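Moving the sewing stuff out of the spare room

16/03/2023

I have been meaning to write about the sewing room for a while. We moved to Tamihana in September and for the first few months everything I sew with sat in boxes in the spare room, which is also where guests sleep. Every time somebody came to stay I had to carry it all out again. After the second visit I gave up and started setting up in the garage.

The garage is not heated. That was my main worry, and it is still the main problem. I bought a small oil heater and I turn it on 20 minutes before I want to start. By the time I have pressed my fabric it is fine to sit in a sweater. In January I mostly stayed in the house and did hand work.

The table came from a school sale in Urero. It is longer than anything I could fit indoors, and I can lay out a full pattern without folding the paper. The top was rough on one side, so I sanded it and put on two coats of varnish. I should have done three. One corner still catches on knits.

For light I have a strip fixture over the table and a clamp lamp at the machine. Daylight only comes in if the big door is open, and then so do the leaves. If I am matching thread I take the fabric outside, because the strip light makes every navy look black.
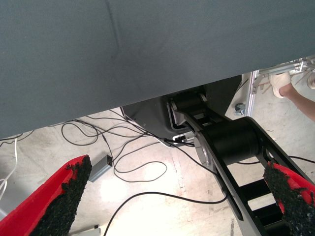 Storage took longer to work out. I used to keep fabric folded by color, and it looked nice, but I could never find anything by weight. Now it goes by what I would make from it. Shirt fabric is on one shelf, pants and jackets on the next, lining and odd pieces in bins underneath. I wrote the yardage on a slip of paper and pinned it to each piece. That job took most of a weekend and I am glad I did it, although I have already let a few slips go out of date.

I also went through my patterns. I got rid of everything I had not opened since the last house. The thrift store in Rirnar took them. I kept the Usier coat pattern even though I have never finished one, and I think I will cut it out this fall. It needs a lot of fabric and the sleeves are in 2 pieces, so I want to make a test version from an old sheet first.

The total cost so far is 339 dollars. Most of that was the table and the heater. The shelves were already here when we bought the place, and the clamp lamp came off my old desk.

There are still things I want to change. The ironing board is too far from the machine, and I walk back and forth more than I should. There is only one outlet on that wall, so the iron and the heater cannot both run without tripping the breaker. An electrician is supposed to look at it next month. Until then I heat the room, turn the heater off, and iron in batches.

If anyone has put down mats in a garage, I would like to know which kind held up. My feet get cold before anything else does.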